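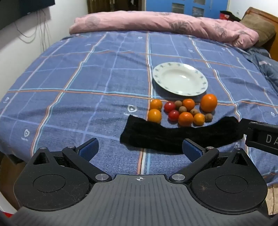

July 24, 2022

Reading time: 2 min

Today I stayed in the bedroom almost the whole morning, with fruit on the blue plaid sheet. My mother would not permit any food near a bed, but in this apartment the bed is the widest flat place I have, and the kitchen counter is full of jars from Jalen.

Otis Fitzsimmons brought the fruit yesterday from the market in Kurneck. He paid 635 for all of it and he was very proud. I like the longans best. I did not eat them since I moved here in November, and the smell made me think of my aunt's yard. The tomatoes were his idea. He says a tomato is also a fruit, and I was too tired to argue with him.

I wanted to see how everything looks on the white plate with the little blue-green leaves. The big orange must go at the back, I think, and the longans close to it, because brown next to orange is a nice color. The mandarins roll if they have no neighbor. I changed my mind many times - it is a small plate and I am a slow person.

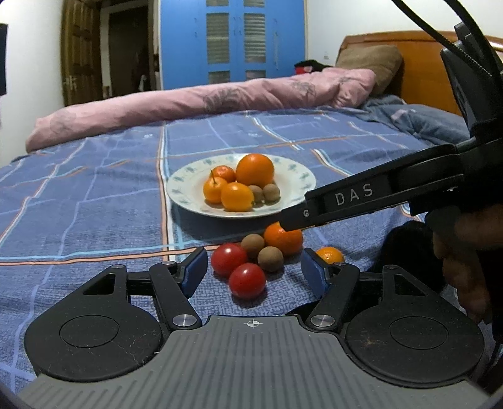 Evening

Jalen called after dinner. He asks if I will come to Arrieta with them, and I said I must look at my money first. The ticket is 844 and I have 600 put away. He said Otis can lend me the rest. I don't like to borrow, so I will think about it.

I ate two mandarins while we talked. One was sour. Tomorrow I must wash the sheet and write to my aunt.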